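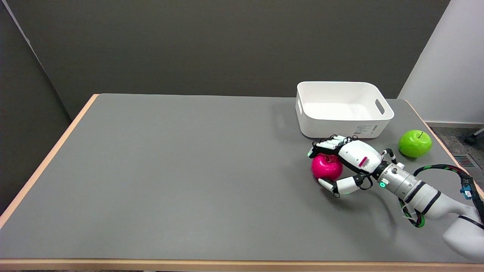 Evaluation of the Ridard Hand Kit for Use in an Undergraduate Laboratory

Final Project Report
Department of Mechanical Engineering, Plemovau Institute
Submitted 23 July 2019

1. Purpose

The department asked the project group to determine whether the Ridard hand kit is suitable for purchase as shared teaching equipment. The kit is sold as a package consisting of a multi-fingered hand, a wrist adapter, a cable set, control software and one year of remote support. The group had use of a loan unit from January until the end of the spring term. This report covers installation, grasping tests, the software and the support service. Price is discussed only where it affects the recommendation.

2. Installation

The hand was mounted on the laboratory's existing arm. The printed guide supplied with the kit is clear on mechanical assembly and weak on wiring. It shows the cable running in a straight line from hand to arm, and gives no figure for the slack required when the wrist turns. The group's first routing was too tight and limited wrist rotation. The second left loops at the wrist, and these remained in place for all of the tests. Cable clips are sold separately and were not part of the loan.

Installation and first calibration took two laboratory sessions. A group with no earlier experience of the arm should plan for three.

We use cookies to improve your experience on this site. By continuing to browse, you agree to our use of cookies. Accept | Manage preferences

3. Test Method

The main test was a pick-and-place task using apples and a white plastic storage bin on a gray-topped table. Apples were chosen for their smooth surface and rounded shape, which suit a hand with separate fingers better than the flat blocks used in the first-year course. A magenta-pink apple and a green one were used together so that the operator could name the target without confusion. In the standard grasp the four fingers close over the top of the apple while the thumb comes around in front and underneath.

Each trial began with the apple resting on the table and ended when it was released in the bin. A trial was recorded as a success if the apple was not dropped and the bin was not moved. The group completed 340 trials. Of these, 300 were successful.

4. Results

Most of the 40 failures took place during the approach. When the hand came down slightly off center, the thumb touched the apple first and rolled it out of reach. Failures after lifting were less common and occurred mainly at the lowest grip setting. Raising the setting by one step removed most of them, but left marks on softer fruit. The group did not find a single setting that suited every apple, and the software does not adjust the grip during a grasp.

Placement was more reliable than expected. The sides of the bin flare slightly, which allowed some error in the release position. Trials in which the hand struck the rim were recorded as failures if the bin shifted - this rule was applied strictly.

The hand was also compared with the Gruvow two-finger gripper already owned by the department. The Gruvow is faster to set up and easier to explain to new students. It offers very little for a course on grasp planning, where the choice of finger positions is the subject being taught.

5. Software and Support

The control software, Phí, was installed on one laboratory computer. Its grasp editor is well designed, and students were able to save a working grasp within 15 minutes of instruction. The log export is less satisfactory. Files are split by session and use different column names depending on the mode in which they were recorded, and the group wrote a short script of its own to combine them.

Support requests were answered by e-mail, usually by the next working day. One request, concerning error code 754 at startup, remained open for two weeks. The answer, when it came, was a firmware update that corrected the fault.

6. Recommendation

The group recommends the purchase of one kit for the third-year laboratory, with the cable clips included in the order. It does not recommend the kit for first-year teaching, where the Gruvow gripper should be kept. Before the equipment is issued to students, the department should write its own wiring sheet and keep a spare set of fingertip pads in the laboratory. The supplier quoted a delivery time of six weeks for replacement pads - a long delay in the middle of a term.

The grasp files and the combining script have been placed on the course drive.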